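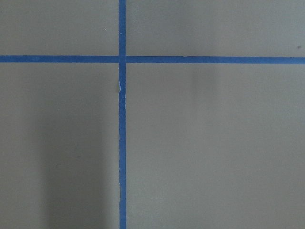
kerfwise: The crossings will be the first thing to go. Two thicknesses of tape make a small ridge, a saucer foot gets pushed over it, and the edge starts to lift from there. I would butt the second strip up to the first on each side and not cross at all. It takes longer, but then there is only ever one layer to catch.

Tuesday, October 19, 2021
Posted by lidless_pot

Noted, though I don't agree. A butt joint has four cut ends at every junction, and cut ends lift sooner than a continuous strip does. I have had both on this table. The crossings stayed down longer.

For those who didn't read the earlier thread: the job is setting out mixed crockery so that lids, cups and pots can be paired before they are wrapped. The table is in Castuvholm and is 823 mm deep, so everything has to be reachable from one side. One cell per set. If a set isn't complete, it stays in its cell until the missing part is found or the rest goes to the odds shelf. The tape is 19 mm blue masking from Badeck. I chose it for the low tack, as the lines will need moving before December.

tallyrack: What is wrong with a pencil line? It has no thickness, so the ridge argument disappears. You can also draw it with a proper straightedge.

lidless_pot: Pencil on brown paper can't be read from standing height under a ceiling lamp. I tried a carpenter's pencil and then a marker. The marker was legible, but it can't be moved, and the cell sizes changed twice in the first week. Tape can be pulled and relaid. The cost is that it doesn't stay perfectly straight and the ends go ragged.

The other point is paper against bare top. I prefer a large sheet of brown paper under the tape. Glazed ware slides less on it and a dropped knob makes less noise.
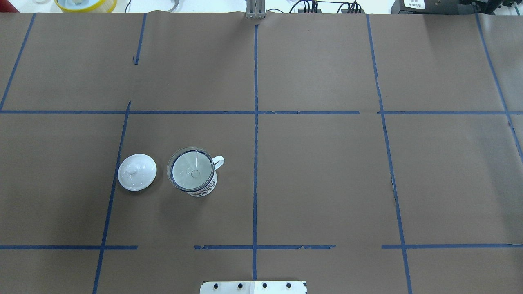 The sheet needs to be fixed at its own corners before any line goes down. If the paper shifts after taping, the tape wrinkles and has to come up, and low-tack tape doesn't go down properly a second time. Lay the long line first, then the centre line across it, then the rest. I don't bother closing every cell at the front. A set in an open cell is no more likely to wander than one in a closed cell.

kerfwise: I disagree about open cells. An open front is where two sets get mixed. Someone slides a cup forward to look at the foot and puts it back one cell over. A line at the front makes them lift it.

lidless_pot: People slide things over a line as readily as over nothing. What stops mixing is leaving a strip of free surface between items and keeping a lid next to whatever it was set down with.

oddsaucer: Can I raise the slanted lines? I used a parallel grid for the Zimedberg dinner ware and it was quicker to lay, quicker to explain and easier to relay. Slanted divisions give you cells that are wide at one end and narrow at the other, and the narrow end is wasted.

lidless_pot: It isn't wasted if lids go there. A plate needs the wide end. Parallel lines are easier to explain, I grant that. My own lines went down by eye, and I haven't found a reason to relay them. The cell has to be bigger than the set in it. Beyond that, the angles make no difference to the pairing.

oddsaucer: They make a difference when a second person takes over. With a parallel grid you can say "second along, front row". With yours you would have to point.

lidless_pot: Fair. I work alone at this table, so it hasn't come up. For two people I would write a letter in each cell.

tallyrack: Mfaume used to sell a ready-printed felt with the squares on it. It was washable. I don't know if they still list it.

kerfwise: They did, and the squares were too small for a dinner plate. Fine for cups. The felt also held grit, which you do not want under a glazed foot.

Back to the lifting. If a strip has creased, don't press it flat with a thumbnail. The crease turns into a split and the split catches. Cut out the bad length with a knife and a steel rule, and patch it with an overlap at each end.

lidless_pot: I would leave a small crease alone. A patch adds two more edges. I only replace a length when it snags a cloth.

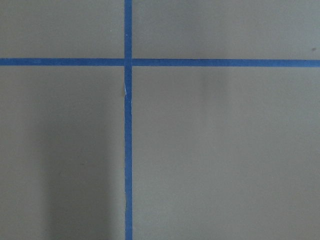
oddsaucer: How long can low-tack tape stay down before it leaves residue?

kerfwise: It depends on the tape and on the light. Follow the figure on the roll, and halve it if the table stands by a south window. On paper the residue doesn't matter, as the sheet goes out with the tape.

tallyrack: Also pull it back low on itself, slowly. Pulled straight up it takes the face of the paper with it.

lidless_pot: Agreed on the pulling. I'll try butt joints on the back row only and leave the other crossings as they are. If the cut ends lift first I will post the result in this thread.

kerfwise: Use a new blade for the cuts. A dull one drags the tape and you will blame the joint.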